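Hendik workshop puts its maple boards and shape blocks on sale in April

The small woodworking shop Hendik, which has been working from the old Wolska building since last winter, will open its doors to the public in April with a sale of maple boards and children's play sets. The building was first used as a grain store in 1802, and many people in the neighbourhood still know it only as the place with the green gate. From next month the gate will be open from 10 in the morning until 4 in the afternoon.

The play set is the newest thing the shop has made. It consists of a wide maple board and a bag of small coloured plastic shape blocks, which children can sort, line up or push around on the wood. The blocks are not made at Hendik. They come from Kazmi, a small supplier that also sells them to kindergartens and toy libraries in the region. The boards are cut, glued and sanded in the workshop on the ground floor.

Hubert Zawadzka started the shop with his own savings and one second-hand planer. He told us that he did not plan to make anything for children. "I was making bread boards and serving boards, and my neighbour's daughter was always putting her toys on them," he said. "So I thought, maybe the board is already the toy, we only need to give something to put on it."

He chose maple for its pale colour, against which the blocks are easy to see, and for the grain. Every board is glued from several planks, and he spends a lot of time at the beginning deciding which plank should lie beside which. Some customers ask for wood with no pattern at all. Zawadzka keeps a few plain boards for them, but he prefers the planks where the grain makes waves, and these are the ones he puts at the front of the shelf.

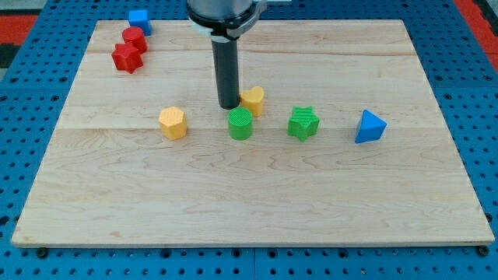
A maple board with eight of the coloured shape blocks, on the blue pegboard table.

The corners of the play board are slightly rounded. The first boards had sharp ones, and parents who tried them at home last autumn asked for a change. They also asked for a bigger board. The first model was made for one child, and when two children sat down with it there was soon a quarrel about the space. The present size is meant for two, or for one child and a grandparent.

Solomiia Boiko runs the play corner at the Olline community library, where one of the first boards has been in use since October. She said that the younger children mostly sort the blocks by colour and then mix them again. The older ones invent rules. "They had a game where the lines between the planks were streets, and you were not allowed to cross without asking," she said. "I did not understand all of it, but it was very serious."

Boiko would like to have a second board for the library, and perhaps a cloth bag with a better string – the present one is difficult for small hands. Zawadzka says a new bag is being sewn and will be ready before the opening.

A play set will cost $53, with the blocks and the bag included. Boards without blocks will also be sold, together with bread boards and a small number of pieces with knots or colour marks at a lower price. The shop accepts cards and cash. Orders for schools and libraries can be made at the counter, but they will take longer, as the glue has to rest and the sanding is done by one person only.

Hendik sold more than 2000 boards of all kinds last year, mostly at markets and through two gift shops in the centre. Zawadzka hopes that with his own door on the street he can go to fewer markets. He enjoys meeting the customers there, he said, but maple is heavy and the van is old.

On the opening day there will be tea and a table where children can try the blocks. Visitors with bicycles are asked to use the yard entrance, and parking on the street is limited until the work on the footpath is finished.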